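**Plusden disassembly cell** is a single-arm robot cell at the Caldeira workshop, used to take apart and rebuild desktop computers. This article covers its setup and upkeep.

## Setup

The cell has one arm, a ribbed aluminum table and a molded parts tray. The tower is laid on its side with the cover off. Before a run, the operator homes the arm, opens and closes the gripper and checks the wrist camera against the tray. The gripper closes at 80 percent of its rated force for drives and much less for processors.

## Maintenance

Finger pads are changed every 541 cycles. The arm cable is inspected at the same time — wear usually starts near the upper joint. Onyekachi Chukwu rewrote the calibration routine in December, after the cell had logged 1,911 cycles.
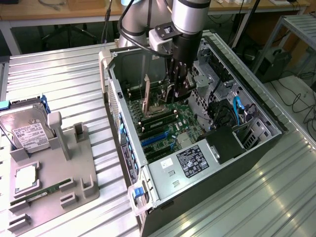 *Guilan Xiong*

With the gripper over the empty socket, the raised lever has to stay clear of the fingers. The processor has its own square recess in the tray, near the hard drive and a memory module. If the camera bracket is moved, the tray and socket positions must both be taught again.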